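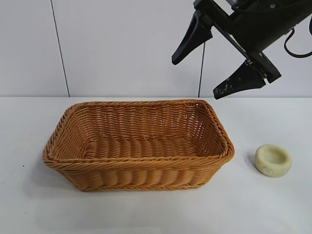 A rectangular basket with a thick rolled rim

Bread Swap > New Members > Questions
Filed under: Getting Started, Pukemside Swap

How does the Pukemside bread swap work?
You bake one loaf, bring it to the hall on Saturday morning, and go home with someone else's. That's it! There are 44 households signed up right now, so you could swap for most of a year before meeting the same rye twice.

Do I have to be a good baker?
Not at all. Rachid Naciri's first loaf with us was flat as a roof tile and Graziella Messina made the best croutons of her life out of it (she still asks him for another). We love seeing people get better, and we love the odd ones too. 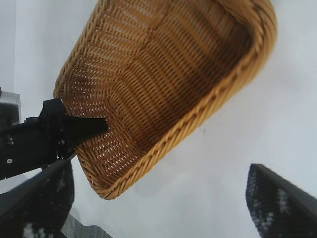 What size should my loaf be?
Aim for 900 grams before baking. Rolls are fine if they add up to the same dough weight. Please let everything cool all the way through before you wrap it, in paper or a clean cloth.

Can I bring something made with a machine?
Yes, bread machine loaves are welcome. So are flatbreads, bagels, and anything with seeds on it!

2 min read 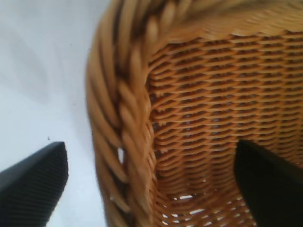
2 min read

What about allergies?
Every loaf needs a card listing all the ingredients, even the oil you used on the pan. Nut loaves go on the far table. We can't promise anything is gluten free, as we all bake in ordinary home kitchens.

Where do I get a starter?
Ask Ada Monti. Hers is called Clakia, it's a beast, and she is always happy to hand out a jar. Give her 24 hours' notice so she can feed it first. If yours goes gray or pink, throw it out and start again with a fresh jar.

What if I miss a week?
No problem, just take your name off the sheet by Thursday night. We skip most of February anyway while the hall floor gets done.

Is there a fee?
No. Bring a loaf, take a loaf.
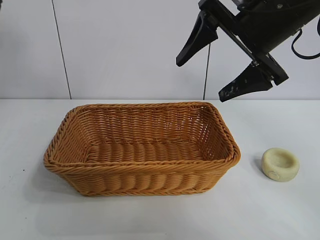
Woven basket, open and empty

Can kids take part?
Please, yes. The under-tens have their own shelf, and the plaits that turn up on it are wonderful.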